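Share 4 | Comments 0

Vurkileo clothing reuse project – progress report
Burkdale site, to the Rallis fund
Saturday, August 1, 2026

Quick one this period, full accounts to follow.

Sorting – backlog from January finally cleared. 43 bags through the room, more than we budgeted for. Tops and tees still the bulk of it. Coats slow, no space for them.

Folding – surface is now the marbled beige one, wipes down fine. Walls done in the pink leopard-spot paper. Same fold for all tops, straps and sleeves in first, then bottom up to a rectangle. Tank tops take longest, the straps slide about. Written guide is on its 4th draft, will send when its final.

Storage – plastic baskets instead of bags on the table. Darks kept together. Vamar quoted for 8 more, waiting on delivery date.

Spend – on track except shelving, over by 9 percent. Will recieve the last invoice next week and adjust.

Still to do – labels for sizes, second shelf, a place for odd socks. Would like to move the leftover paper money to hangers if thats ok with you – please confirm.
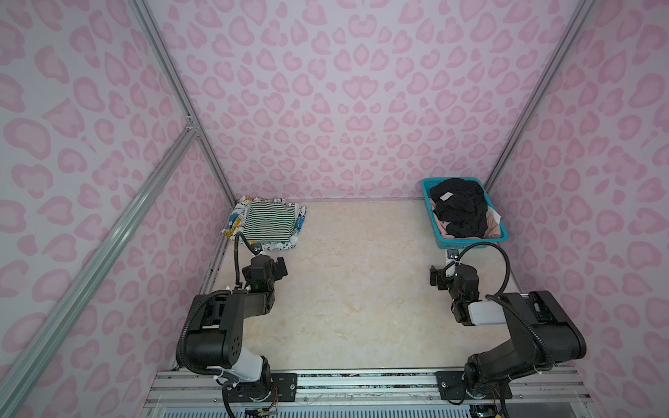
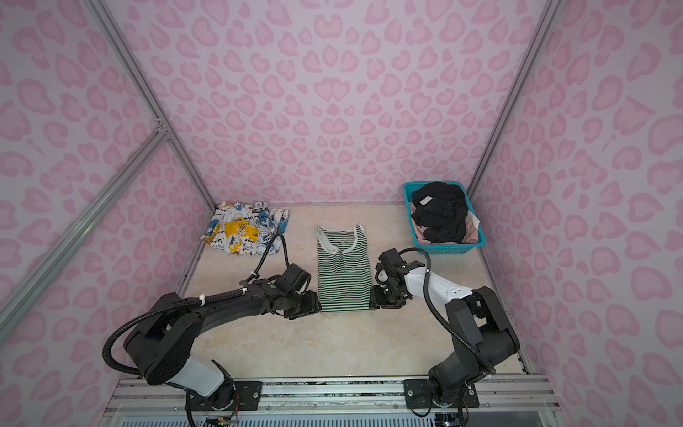
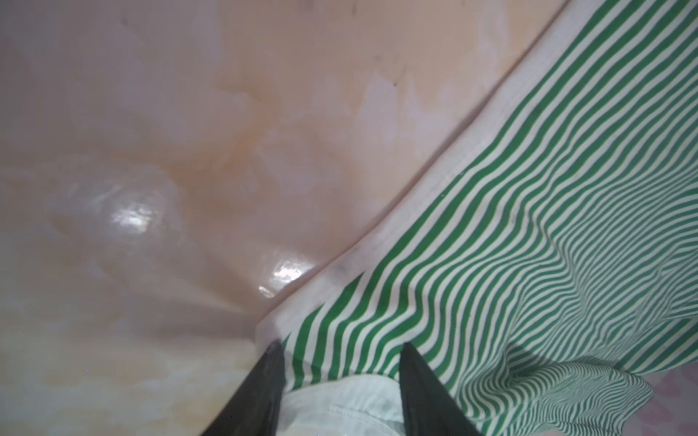 Folding area, Burkdale. Striped tank top part folded in the second photo, basket of darks at the back right.

Related
Burkdale sorting room: January update
Baskets or bags? Notes on storage
Vurkileo folding guide, draft 3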